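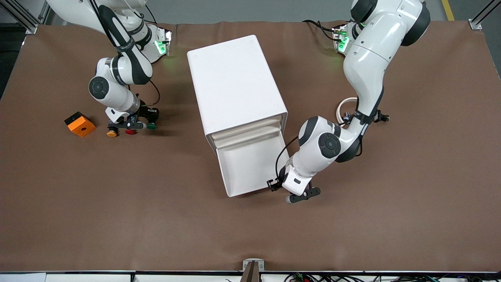

How Do Cartoons Move?

I love cartoons. I've watched Steyn the Snail so many times that I can say all the words along with it! But the snail on the screen never really moves, and I want to show you why.

A cartoon is a big pile of still drawings. In the first one, Steyn has his eyes down. In the next one, they're up a tiny bit. Then a tiny bit more. When the drawings go by very fast, your brain joins them together and you see a snail looking up -- neat, right?

So how many drawings does it take? I once tried to make a short cartoon called Clakel Goes Fishing, and I needed 400 of them. My hand was so sore! It took me all of March, and the best part (the fish sneezing) was over in 3 seconds.

Artists have a good trick for saving work. They paint the background one time and use it again and again. Only the parts that move get drawn new, like a mouth or a waving arm.

Want to try? Get a sticky note pad and a pencil. Draw a ball near the bottom of the last page. On the page before it, draw the ball a little higher. Keep going until you run out of pages, then flip them with your thumb, starting from the back. If the ball looks jumpy, make your steps smaller.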